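In Praise of the Second-Hand Wound

The Flimari catalogue arrives in June, and every June I read it in the bath with a pencil, the way other people read about cruises. Suture pads take up the middle pages. They come in three skin tones and two thicknesses, and this year you can have one with a printed grid, so that your stitches may be evenly spaced without any effort on your part. The deluxe version is $218. It has a carrying case.

I teach stitching to people who will one day do it to something that bleeds. I've done this long enough, first in Callden and now in a basement classroom in Sisley with one good tap, to have formed an opinion, and it's that we throw our pads out far too early.

The usual life of a practice pad goes like this. It comes out of its wrapper smooth and smelling of a new shower curtain. A student makes a cut, closes it, makes another, closes that, and by the end of the afternoon announces that the pad is finished. What they mean is that it no longer looks nice. There's plenty of room left on it. There's also, and I say this with affection, a record of everything they did wrong at two o'clock, and by four they'd like it in the bin.

I understand the impulse. I threw out my first one too, wrapped in newspaper like a fish.

But a fresh pad is a flatterer. It has no past. The edges of a clean cut in clean material more or less want to meet, and a beginner can put in a decent row of interrupted stitches and go home believing that skin is a sort of obliging felt. Very few real patients present themselves unmarked. Somebody has generally been there before you, and they weren't always tidy, and you have to find your bite between an old scar and a patch that's been closed twice already. A pad that has been sewn a few dozen times teaches this for free.

It's also a better judge of spacing than I am. I can stand behind a student and say "closer together, and match your depth on both sides" until the tap drips dry. Or I can ask them to put this week's row beside last month's. The old thread has gone soft and bluish, the new is still black, and there's no arguing about which is which. Some students find they've improved. Others find they were better in the first week, before they'd learned to hurry, and they go rather quiet.

I should be fair to the other side. There's a point where a pad really is done. The stuff tears, the needle drops through with no resistance at all, and the learner starts compensating for a fault in the pad and carries that off to the clinic as a habit. I've seen it, and I've taught it, too, in a lean year when the budget was $400 for the whole term and I was stretching pads the way my grandmother stretched soup. If a knot pulls straight through the edge of a cut made that morning, retire the thing. I'm sentimental but I have limits.

What I won't accept is the argument from appearance, which is the one Grube makes. Grube sells us our thread, and its brochure has a paragraph on "presenting a professional learning surface". I have read it several times. I think it means that visitors come through on open day and don't care to see a lot of red smears and leftover knots. Well, it's a class about wounds. Bakeries have flour on the floor.

There is the grid, too. I keep coming back to the grid. A student who has learned on printed lines will produce lovely work for exactly as long as somebody prints lines on people. Given a bare stretch of pad they wander off like a child who's been let go of at the fair. I'd sooner they learned to space by eye, off the last stitch they put in, with a long straight cut ahead of them and the tails left long enough to grab when it has to come out and be done again.

So I've marked my order form, and it's short. Thread, as ever. Needles. A handful of new pads for the first session, when everybody deserves a little flattery. The rest of the term we'll be using the ones in the cupboard, where there's one marked 106 in somebody's ballpoint that I'm particularly fond of and have no intention of replacing.
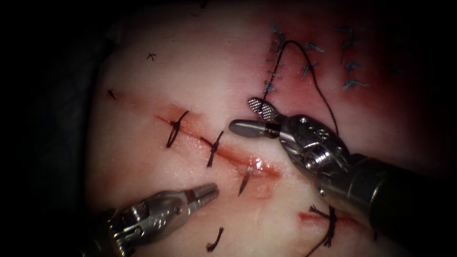 The carrying case, I'll admit, did look handy. I've rubbed out the pencil mark beside it twice.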